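Weiße Schreibtischplatten wieder sauber bekommen — und sauber halten

Ich liebe weiße Schreibtische! Sie machen jedes Arbeitszimmer heller, passen zu fast allem, und selbst an einem trüben Tag im Dezember wirkt der Platz am Fenster freundlich. Nur verzeihen sie leider gar nichts. Jeder Ordner, der mal schnell zur Seite geschoben wird, jede Tasse mit rauem Boden und jede Gürtelschnalle an der Vorderkante hinterlässt früher oder später einen grauen Schatten. Die gute Nachricht: Das allermeiste davon ist Abrieb, der obenauf liegt, und der geht mit ganz einfachen Mitteln wieder weg.

Erst leer räumen, dann schauen

Bitte nicht um die Sachen herumwischen! Alles muss runter, auch die Lampe und der Stiftebecher. Dann geht man in die Hocke und schaut flach gegen das Licht über die Platte. So sieht man sofort, wo es nur matt und schmierig ist (Handcreme, Hautfett, alte Putzmittelreste) und wo echte Striche sitzen. Mit dem Fingernagel kurz drüberfahren: Bleibt er nicht hängen, ist es Abrieb. Bleibt er hängen, ist es ein Kratzer, und dann hilft auch das beste Tuch nichts mehr.

Die Grundreinigung

Auf 500 ml lauwarmes Wasser kommen 2 Tropfen Spülmittel. Mehr braucht es wirklich nicht, zu viel Spülmittel gibt nur Schlieren, und auf denen klebt der nächste Staub umso besser. Mit einem gut ausgewrungenen Mikrofasertuch in langen Bahnen wischen, danach mit klarem Wasser nach und gleich trocken reiben. Ich nehme dafür am liebsten ein altes Geschirrtuch, das schon hundertmal in der Wäsche war. Herrlich weich!

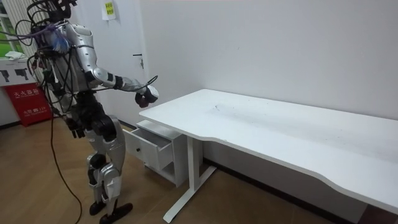

Für die grauen Striche, die danach noch übrig sind, probiere ich immer zuerst einen weißen Radiergummi. Das klingt nach Schulbank, klappt aber erstaunlich oft, vor allem bei Spuren von Gummifüßen und Kabeln. Ohne Druck radieren, Krümel abpusten, fertig. Erst wenn das nicht reicht, kommt der Schmutzradierer an die Reihe: anfeuchten, ausdrücken und ganz sachte in kleinen Kreisen arbeiten. Er schleift nämlich ein bisschen und kann glänzende Flächen stumpf machen, also vorher an einer Stelle testen, die man später nicht sieht. Auf lackierten Platten lasse ich ihn ganz weg.

Kanten, Rundungen und Gestell

Viele Schreibtische haben vorne eine geschwungene Aussparung, und genau dort liegen den ganzen Tag die Unterarme auf. Diese Kante wische ich öfter als den Rest, einfach mit dem feuchten Tuch in der hohlen Hand daran entlang. An runden Ecken geht das wunderbar in einem Zug.

Dann das Gestell! Auf den Querholmen am Boden sammelt sich Staub, und die Schuhe tun ihr Übriges. Eine weiche Bürste für die Fugen, danach dasselbe Spülwasser, und weißes Metall sieht gleich wieder viel frischer aus. Beim Rollcontainer die Oberseite und die Griffmulden nicht vergessen.

Damit es länger schön bleibt

Filzgleiter unter alles, was öfter verschoben wird. Ich habe mir die selbstklebenden von Bokwood zugeschnitten, jeder andere Filz tut es aber genauso. Unter Tastatur und Maus liegt bei mir eine Filzmatte von 800 mm Länge — seitdem ist die Mitte der Platte fast pflegefrei. Ordner anheben und nicht ziehen, auch wenn es eilig ist. Und Kaffeeringe am besten gleich wegwischen, solange sie frisch sind.

Scheuermilch, Stahlwolle und die raue Seite vom Küchenschwamm haben auf dem Schreibtisch nichts verloren. Wer doch einmal einen tiefen Kratzer hat, kann ihn mit einem weißen Reparaturstift etwas kaschieren. Dünn auftragen, trocknen lassen und lieber eine zweite Schicht darüber!

Zuletzt aktualisiert: 16. Juli 2024

Kontakt | © Trakanik Haushaltstipps | Nach oben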